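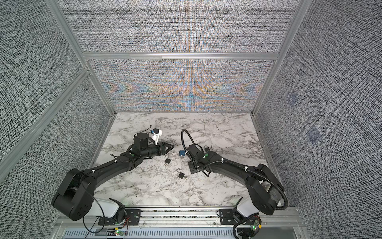
Both arms over the worktop, three padlocks and the keys between the grippers

Wrist cable snags on two-arm padlock cell

I am building a two-arm cell in a shared workshop, in an aluminium extrusion enclosure. The wrist cable on the right arm stands up in a loop. When the grippers work close together, the left one catches it. Controller is a Clundico, 24 V. Shorten the cable or reroute it?

Ondrejka
Reroute. Run the wrist to its far limit both ways, measure, then add 12 mm of slack -- no more. Fix the cable on both sides of the joint, never across it.

fevico34
had same problem, just used more cable ties

Bovum
More ties will not help if the loop is past the last one. Also set a minimum gap between the wrists in software. Mine is 100 mm except during the key move, at reduced speed.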